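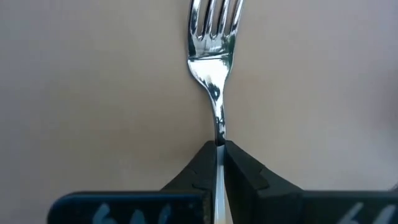 Eight Seats and a Soup Pot

The dining room at Rantala opens at five in the evening, and by half past four there are usually people standing on the steps. The restaurant takes no reservations. It has one long table and seven small ones, and the long table is the one people wait for, though it means eating next to strangers.

Siv Tangen opened the place in what used to be a shoe repair shop on the edge of Pelavska, a mill town that lost its mill and kept most of its residents. She had cooked in hotels for years and was tired of it. The rent on the shop was low, the floor was sound, and the landlord agreed to let her cut a hole in the back wall for a vent. She painted the walls herself over one August and spent the first winter wondering whether she had made a mistake.

"We had nights with two customers," she said. "One of them was my brother."

The long table came from a church hall and seats eight. Tangen bought it to store things on. When a water pipe burst and ruined three of the small tables, she pushed it to the middle of the room and sat everyone there for a week. People who had lived on the same street for years talked for the first time. A retired millworker found out that the woman passing him the bread had bought his mother's house. When the new tables arrived, Tangen left the long one where it was.

Shared tables are an old idea. Boarding houses ran on them, and so did railroad hotels and farm kitchens at harvest time. They went out of style when families began to eat out for pleasure and wanted some privacy for their money. City restaurants have brought them back more than once, often as a way to fit more chairs into a room. Diners tend to either like them or avoid them.

In Pelavska the habit stuck, partly for lack of other places to go. The diner on the highway closes at two in the afternoon. The hotel bar serves sandwiches. For a hot dinner the next choice is Stevaleo, a pizza place 20 minutes away by car, and longer in snow.

The menu at Rantala is short. There is a soup, a fish dish, a meat dish and something with beans or barley for those who want neither. Dessert is a baked pudding or nothing. Soup comes in a big pot that gets passed down the long table with a ladle in it, and the first person served is whoever sat down last. Tangen said she made that rule to stop the race for the chairs. It did not stop the race, but it made the latecomers feel better.

Jhonatan Benavides runs the kitchen now. He came as a dishwasher and learned to cook on slow nights, and three years ago Tangen handed him the stove so she could work the front. He does the buying as well. Most of the vegetables come from Bruduvden, a farm in the next valley that sends whatever it has too much of. Last fall that was cabbage, and it went on for a long time. Benavides pickled some, stuffed some and braised the rest with apples.

"I got complaints," he said. "Then I took it off the menu and got more complaints."

He added a plate of flatbread with roasted peppers, from a recipe of his aunt's, and it now sells better than the fish. He would like a second oven. The one he has heats more on the left side, so every tray has to be turned halfway through, and on a full night that takes up one person's attention.

Money is still close. Tangen spent nearly 3000 dollars last year on repairs to the dishwasher and the walk-in cooler, and the price of butter gave her trouble all winter. She has raised the price of dinner once. Her busiest night so far was the evening of the town's founding party, when the kitchen sent out 166 plates and ran out of everything except soup. People ate on the steps and along the curb across the street.

She has been asked to open a second place, in the county seat, where there is more traffic and a college. She drove over to look at a storefront and did not like the parking. She also could not see where the long table would go — the room was narrow, with a post in the middle of it. The owner offered to take the post out. Tangen is thinking about it, and says she will decide after the busy season.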